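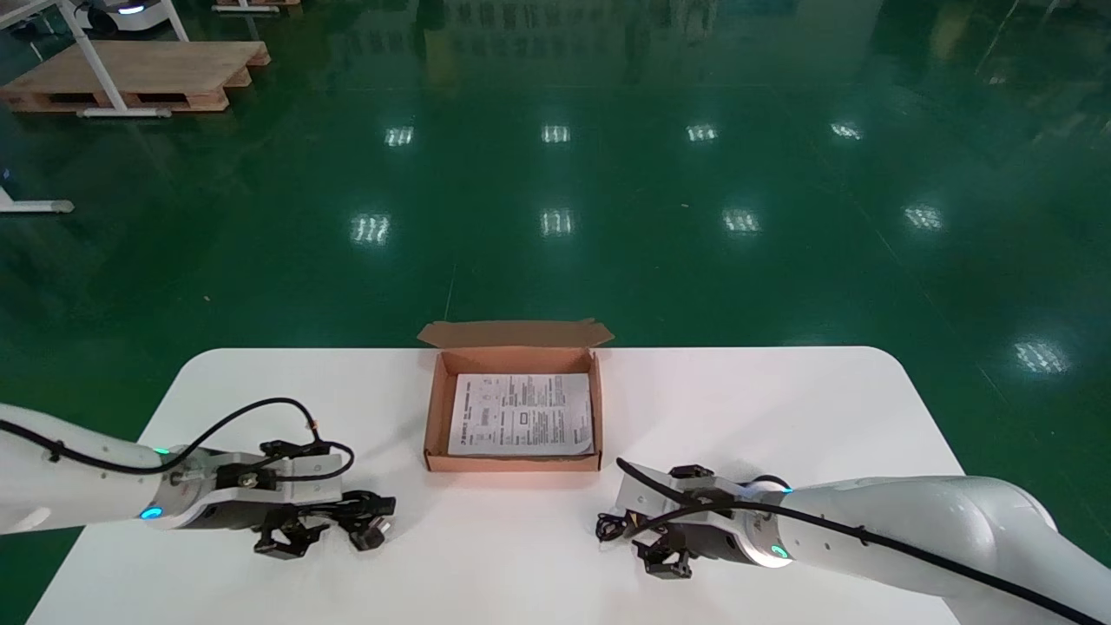
Doreck would rather see this written up as a grip-force problem than a planning problem, on the grounds that the force log was the first thing to leave its normal range. The log supports that order of events. The cause is less certain, and both readings are kept open below.

Cable Packing Cell: Snag Fault, Gallery and Notes
Nillard Integration, posted 2nd June

The task is accessory packing on the two-arm table. Cords and cables are picked as hanks and placed in an open carton. In run 174 a loose strand caught behind the palm of the left gripper during a pick. The arm lifted, the strand went tight, and the controller read the extra load as a good grasp. The protective stop came in late, after the carton had been dragged into the path of the other arm. No one was inside the marked area. One cable was damaged and one fingertip pad was replaced.
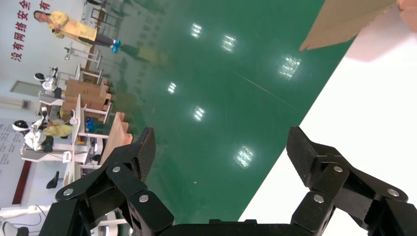 The stop itself worked as configured. The limit had been set in October for a heavier part and was never lowered for cable work. At the old value the arm could pull for 30 control cycles before the monitor counted the load as abnormal. Saliba wrote the original limits file and has confirmed the number.

Wrist views were recorded for every pick in the batch. The batch held 2820 picks, and 48 of them show a strand crossing the palm before the fingers close. Only one of the 48 ended in a stop. The others released cleanly, or released with a tug small enough to stay under the limit.
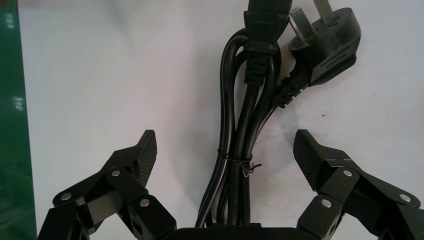
Power cords give less trouble than the thinner cables. The strands are stiffer and the hank keeps its shape between the fingertips. Twist ties are a separate matter: a long tie end can work into the finger linkage, and it does not show up in the force log at all. Tie ends are now folded flat before loading. This is a manual step and will be missed sometimes.

The grasp planner, Nondevar, picks a point near the middle of the hank and approaches with the fingers wide open. It has no term for slack below the grasp point. A strand that trails toward the wrist is treated as part of the table.

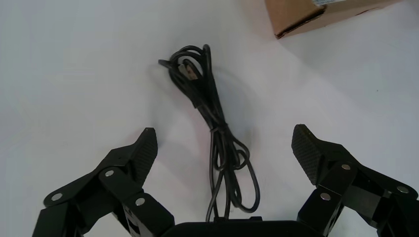 Changes made so far: the load limit is lowered for all cable parts, a short lift-and-hold check runs before any transfer, and the second arm waits outside the shared zone until that check passes. The wait costs cycle time -- accepted for now.

Still open: whether the planner should reject a hank with trailing strands or turn the wrist and approach from the other end. Doreck prefers rejection. Turning the wrist keeps the pick but brings the external cable on the arm closer to the table, and that clearance has not been measured at full extension.

The limits file is now checked at every part change. Run 174 stays on the server with its force log.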